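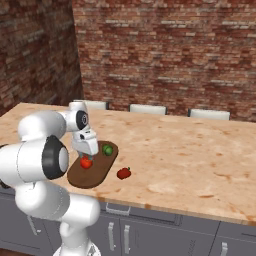 Tomato in the gripper over the cutting board, simulated kitchen.

About Sultico

Sultico builds a kitchen-counter robot arm and the software that runs it. The work started in a garage and is now split between that garage and a rented bay at Khaemba, a shared workshop with a small machine shop, a laser cutter and a wood room. We are 2 people full time. Other Khaemba members help on the mechanical side when they have an evening free.

The company was set up by Anju Rajput, who spent her earlier working life on packaging line controls. She does the control software and most of the wiring. Mechanical design and purchasing are shared.

What we are building

The arm is called Vornora. It is a bench-scale arm meant to pick up ordinary produce and put it down where it is told to, on a counter, beside a cutting board. It does not cut anything. Knives are out of scope for this version and will stay that way until we have force limits we trust.

The current build is the second. The first used belt drives on the lower joints and had too much stretch under load, so the new one has geared actuators at the shoulder and elbow. Link shells are printed at home, sanded, and bolted over an aluminum core that we machine at Khaemba. Wiring runs inside the core. Getting a connector through the elbow still means taking the joint apart, and we would like to fix that.

Fingertip pads are cast in silicone. We have tried several hardness grades. The softer ones hold a ripe tomato without marking it but wear out at the edges, and the harder ones last but slip on onion skin. The pads on the arm now are a compromise.

How we test

Everything runs in simulation before it runs on the bench. Our simulation setup is called Nitov. It models a kitchen with a long counter, grey lower cabinets, a cutting board and a set of produce that can be moved between runs. The arm in Nitov is a general model and does not match Vornora's shells. For grasp and placement work the difference is small enough to correct with an offset table.

The basic task is one pick and one place. A piece of produce starts on the counter and should finish on the board, upright if it has an upright, without touching anything already there. We log the grasp point, the finger opening and the final position.
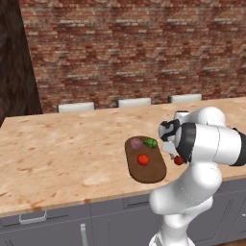

Page last changed: May

The crowded board is the harder case. With an onion, a green pepper and a tomato already in place, the planner has to find a clear patch large enough for a second tomato and for the fingers that release it. Early versions checked the first and forgot the second. The planner now treats the open gripper as part of the object until it has backed away.

The last full batch in Nitov was 1,186 runs. Of those, 247 ended in a failure of some kind, and we went through each one by hand. The most common fault was a late release, where one finger let go before the other and the fruit rolled. Next was a bad estimate of board height. Both have been changed in the code and the batch will be repeated before the bench arm gets the update.

Peppers remain a problem. Their shape varies too much for the grasp model, which was written for things close to round. A second model for lobed shapes is in progress.

The workshop side

The bay at Khaemba holds the bench, the power supplies and a plywood copy of a kitchen counter, built to standard height. The bench arm is bolted to a steel plate in front of it. There is an emergency stop at each end of the bench - please find both before you stand near the arm. Members are welcome to watch a run from behind the line on the floor.

The garage is used for printing, casting and electronics. It is a private home and we can't take visitors there.

What we share

Drawings for the link cores and the pad moulds are available to any Khaemba member on request. The joint controller board is still changing too often to be worth copying. Nitov scene files can be sent out, though they come with very few notes and the units are in millimetres throughout.

We don't sell arms, and we have no waiting list. We do take small paid jobs in motor control and test fixtures, which cover the rent on the bay.

Contact

Write to Anju Rajput care of the Khaemba front desk, or leave a note in the Sultico tray by the tool crib. Replies are slower when a batch is running.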